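Capítulo 5
Garras portáteis de demonstração: avaliação de um kit comercial

O capítulo anterior tratou da teleoperação, em que o operador comanda o braço à distância. Neste, o braço fica parado. Quem executa a tarefa é uma pessoa, com uma garra em cada mão, e o registro dos seus movimentos serve depois para treinar o robô. O caso de estudo é o kit Siriwan, vendido pela Fasholm em conjuntos de 2 garras, com cubos de marcadores e software de calibração.

A avaliação foi feita em março, num galpão da Produtlow com paredes brancas, mesas, estantes e robôs da própria empresa. Escolhemos o lugar por ser parecido com aqueles em que o kit costuma ser usado: há móveis claros, pouca textura nas superfícies e corredores estreitos entre os equipamentos. A lente de cada garra tem campo de visão muito aberto, e as linhas retas chegam curvas ao arquivo. O software corrige a curvatura na etapa descrita na seção 5.2.
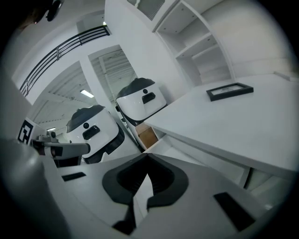 Jarmila Vrabec discorda da opção por uma lente tão aberta e escreveu, ao ler a primeira versão deste capítulo, que o ganho de contexto não compensa a perda de resolução na ponta dos dedos, justamente onde a tarefa se decide. Ela prefere o kit Nirna, de lente mais fechada. A objeção é válida para peças pequenas e voltaremos a ela nos exercícios.

Para tarefas domésticas e de escritório – recolher um objeto leve de uma prateleira, por exemplo – a lente aberta nos pareceu adequada. Gravamos 192 demonstrações com o Siriwan. O fabricante recomenda 800 para uma tarefa nova, número que consideramos alto para um laboratório de ensino.

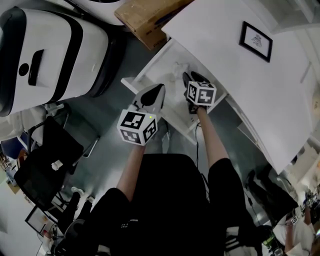 O segundo ponto da avaliação é o conforto. Trabalhar com as duas mãos estendidas cansa os antebraços, e o cansaço altera a trajetória. Adotamos pausas de 5 minutos entre as séries e recomendamos o mesmo ao leitor. Convém também verificar o percurso dos cabos antes de cada série e manter os marcadores limpos.

5.1 Conteúdo do kit e montagem

O conjunto vem em uma única maleta. Antes de ligar as garras, confira se cada cubo está firme na base e se os dedos abrem e fecham por completo.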